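Durthorpe Swaps Its Parking Lot for a Winter Market Hall

February 25, 2019 – Durthorpe gets an indoor market again! The old Tollier bus garage on Plalten Street opens its doors this October with 71 stalls under one roof, and applications from growers, bakers and makers are open now.

The town's market has been held on the station parking lot for years, and anyone who has bought onions there in sleet knows how that goes. The garage is dry, has its own loading bay and stands three minutes on foot from the station. There will be room for 300 shoppers at a time, plus a long row of tables by the south windows where people can sit down with their soup.

"I sold bread on that parking lot for three winters and I loved every customer who came out," said Mekdes Habte, market manager. "Now they can stay a while, bring the kids, try something from the next stall over – I can't wait to see it full."

Hadgu Bakery and the Plalten Street cheese makers have already signed up. Small stalls can be booked by the day, which should suit home growers with a good crop of squash to sell. Snack wrappers and other small trash go in the round cans.

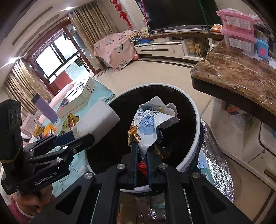 Page last updated: February 25, 2019

Stall forms can be picked up at the town library or the station ticket window. Live music is planned for opening morning, and local bands who would like to play can leave their names at either desk.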